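Bench Questions: Pipettes, Stands and Glassware FAQ

Updated June 2025

I look after the teaching benches at Prinden, and I get asked the same things over and over (mostly in the corridor, mostly while I'm carrying something). So I've typed up my answers. If yours isn't covered, leave a note in the blue folder and I'll get to it.

Do I really have to hang the pipette up every time?

Yes, sorry! I know it feels fussy when you're only putting it down for ten seconds. But a pipette lying flat with liquid in the tip is a pipette with liquid creeping up into the barrel, and then I'm the one with the tiny screwdriver. Hang it on the bar, tip pointing down, and go do whatever you were going to do.

Can I leave the tip on while it's hanging?

For a minute or two in the middle of a job, fine. Overnight, no. Eject it into the tip bin before you leave, even if you swear you only used water. I can't tell water from anything else by looking at it the next morning, and neither can you.

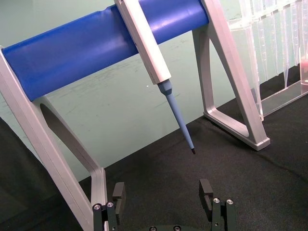
The other thing about tips is seating them. People stab at the rack like they're killing something. Press straight down, firmly, once, and give a very slight twist if it feels loose. If it still wobbles you've probably grabbed a tip from the wrong range, so check the label on the box before you blame the pipette.

Which pipette should I use for what?

Pick the smallest one that will hold your volume. If you need 900 microlitres, use the one that goes up to 1000. Don't do it in nine little goes with a smaller one, which I have watched somebody do, with great patience, for most of an afternoon. Anything over 1000 microlitres goes to the big bottle-top dispenser or a glass pipette, depending on how much you care about the last drop.

And please never wind the dial past its top number. It will let you. It shouldn't, but it will, and then it needs recalibrating and you go on my list.

What's the difference between the first stop and the second stop?

Press the plunger gently and you'll feel it resist partway — that's the first stop. Press to there before you go into the liquid, then let it up slowly to fill. To empty, go to the first stop, wait a beat, then push through to the second to blow out the last bit. If your results are always a touch high, I'd bet you're filling from the second stop. Hường Kim caught me doing exactly this in my first year here and I've been insufferable about it ever since.

How often do they get checked?

Twice a year. The last round was in May and the sheets are in the drawer under the balance. We send the bad ones out to Trerent, who are slow but careful, and they come back with a little certificate that I file and you may ask to see. In between, you can do a quick check yourself: set 1000 microlitres, dispense purified water into a tared weigh boat, and see how close you get to a gram. Do it a few times before you panic. Your technique is a bigger source of error than the pipette, and I say that with love.

The stand slides when I take the pipette off. Can I tape it down?

Please don't tape it. Tape leaves a gummy strip that collects every bit of dust in the building. Lift the pipette up and off instead of dragging it towards you, and put your other hand on the stand if it's a light one. If a stand rocks, bring it to me, as it usually means a foot has worked itself out of line and that's a quick fix.

While we're at it, try to keep the weight near the middle of the bar when there's only one pipette on it.

Why do you keep moving my beaker?

Because it was right on the edge of the bench! Glassware lives well back from the edge, and away from the spot where your elbow goes when you reach for the stand. I'd like the tall things at the back too, if you can reach them safely there.

Can I stand a tube in a beaker if I can't find a rack?

For a short time, with something that's all right to lose, I don't mind. Use a beaker with a wide base and keep an eye on it, because a tall tube wants to lean and a lean turns into a roll. Hold the tube near the top when you lower it in and don't drop the last centimetre. Glass on glass is a horrible little sound and sometimes it's an expensive one.

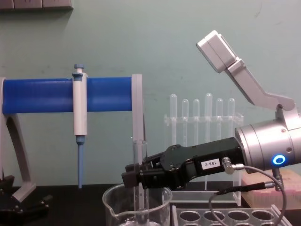 For anything longer than that, get a proper rack. There are spares in the cupboard marked Michailidis (an old supplier's name, the cupboard has been called that since before I started). Markos Margaritis also keeps a couple on his shelf and will lend them if you ask nicely and bring them back dry.

How do I wash a tall narrow tube?

Soak first, warm water and a squirt of the lab detergent. Then the long brush, not the short one jammed in on the end of a pencil. Rinse with tap water until there's no foam at all, then purified water twice, and leave it upside down on the peg board. If you see droplets clinging to the inside it isn't clean yet. Clean glass lets the water run off in a sheet.

I chipped a beaker. It still works. Can I keep using it?

No. Even a small chip on the rim can open up into a crack when it's heated, and you'll find the sharp bit with your thumb. It goes in the broken glass box, never the ordinary bin. I won't be cross. Tell me so I can order another.

Can I wipe the pipette down with ethanol?

Yes, 70 per cent on a tissue, outside only. Don't spray it directly, as the liquid gets in around the plunger. Skip the bleach unless Styliani Konstantinidis has told you your project needs it, and wipe with water afterwards if so.

Who do I ask when you're away?

Geert Maes for anything glass, Styliani for pipettes. The key to the spares cupboard is on the hook behind the door.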